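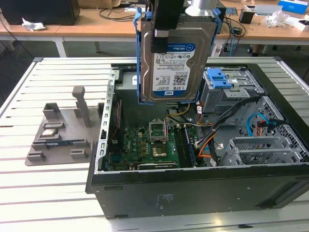 Gripper comparison for desktop computer disassembly

By Carleen Ruawai
Last revised in March

Gripper comparison in desktop computer disassembly is the testing of different robot hands on the same set of part-removal tasks, using a complete computer as the workpiece. The tasks usually include lifting out a hard drive in its caddy, removing memory modules, unplugging data and power cables, and placing small boards into a fixture. The method is used in electronics recycling and in general research on robot handling of mixed parts.

Workpiece

A desktop tower is laid on its side with the side panel off, so that the motherboard faces up and most parts can be reached from above. Business models are preferred, as many of them hold the drive with a plastic caddy and a latch in place of screws. A 3.5-inch drive in a caddy is a common first task. It is stiff, has flat parallel sides, and is heavy enough to show slip in a weak grasp. Cables are harder to handle because they bend under load and may cover the part to be picked.

Gripper types

Two-finger parallel grippers are the usual baseline. Finger pads are commonly made of rubber or cast urethane. Hard pads hold position better on metal drive bodies, while soft pads tolerate a larger angle error on plastic rails. Narrow fingertips reach between the drive and the cage wall but tend to twist the drive when it is held far from its center of mass. Suction cups work on flat drive lids and poorly on label edges, vent holes and exposed circuit boards.

Adaptive grippers, in which the finger linkage closes around the part, need less exact placement. Their width is a drawback inside a chassis, where the fingers may strike the power supply wiring before reaching the part.

Test procedure

The procedure described by Digby Hollis and Melaniia Stelmakh at the Remero workshop in Plaredby is widely copied by smaller groups. The arm, controller and approach speed are kept the same for every gripper, and only the hand and its tool offset are changed. Each trial starts with the caddy seated and latched. A trial is passed if the drive clears the cage and is held for two seconds without visible slip. Contact with the motherboard is recorded as a fault even when the drive is removed.

In the original series each gripper was given 49 trials. Grip force was set once per gripper and left unchanged, a choice later criticized by Warrick Baxter on the ground that it favors hands with a wide force range. A revised version allows two force settings, one for the caddy and one for bare metal parts.

Cameras

A fixed camera to the side of or above the worktable is used to judge slip and contact. Wrist cameras give a closer view of the latch but are often blocked by the part once it is grasped. Shiny drive lids cause glare under overhead lighting, and matte tape on nearby fixtures has little effect on it.

Limitations

Results depend strongly on the chassis model. A gripper that does well on one caddy may fail on another with recessed rails. Latch wear is a further source of error, and the Grultunthorpe notes by Lindsay Rewi advise replacing the caddy when the release force drops. Few published comparisons include cable removal, and those that do rarely agree on what counts as a completed pull.

Related articles
Caddy latch release
Compliant fingertip
Fixture plate
Force-limited grasping
Tool offset calibration
Wrist camera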